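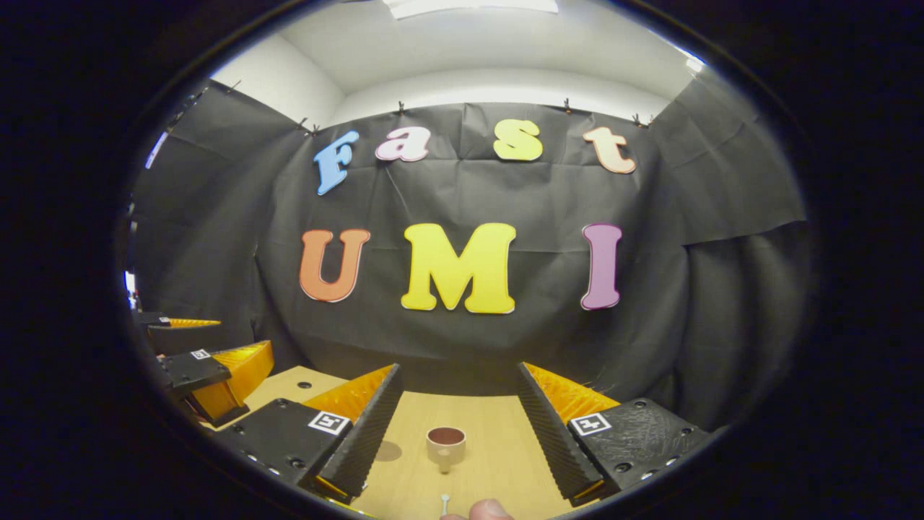
Yamuna Kaimal wants it on record that the statehouse walk went fine in February without a checklist, and that the only injury was a blister. Noted. The blister was mine, and we're having a checklist.

Rindbridge Readers' March – Costume and Route Safety Check
Filled in by Dirceu Xavier, July 1, 2021

1. Robe hems clear the ground by a hand's width
Partly. The tall people are fine. The short people were given the tall people's robes, which must be a metaphor for something. Safety pins until the hems are sewn. Recheck before the steps.

2. Wearer can see to both sides in the bonnet
Fail. The bonnets are faithful to the novel, and the novel's bonnets were designed so that women couldn't see where they were going. Full marks for accuracy. Wings to be folded back at every crossing and on all stairs.

3. Fabric kept away from open flame
Pass, after discussion. Candles are out. Penda pointed out that a candlelight vigil without candles is called standing in the dark. Battery lights have been ordered.

4. Sign poles are cardboard tube, no wood or metal
Pass. One broom handle surrendered at the door, with a speech.

5. Signs readable and spelled right
Not strictly safety, but I've seen what the internet does to people. "Autonomy" corrected twice.

6. Route walked in full, in costume
Done, from Arumugam Hall to the capitol lawn. Nearly 1000 paces and a bad curb outside the pharmacy. Somebody stand by the curb, please, and not in a bonnet.

7. Permit carried by the lead marcher
Pass. Permit 434, folded in Cinden's book at the chapter she's reading from. If she loses her place we lose our right to assemble.

8. Water and shade
Fail. Heavy red cloth in summer and we have 5 bottles. Buy more. Hoods down at every stop, and anyone who feels dizzy sits down at once, however badly it spoils the formation.

9. Everyone knows what to do if shouted at
Pass. We keep walking and say nothing. Practiced this indoors with Penda doing the shouting. She was asked to stop some time before she did.

Result: may go ahead once items 1, 2 and 8 are fixed.

Comment added by Yamuna Kaimal: Bottles bought. I still say the hems were fine. Also, item 5 spells "bonnet" correctly only by not mentioning it – see your first draft.

Reply, D.X.: First draft has been shredded. Item 8 now a pass. Hems tonight, bring thread.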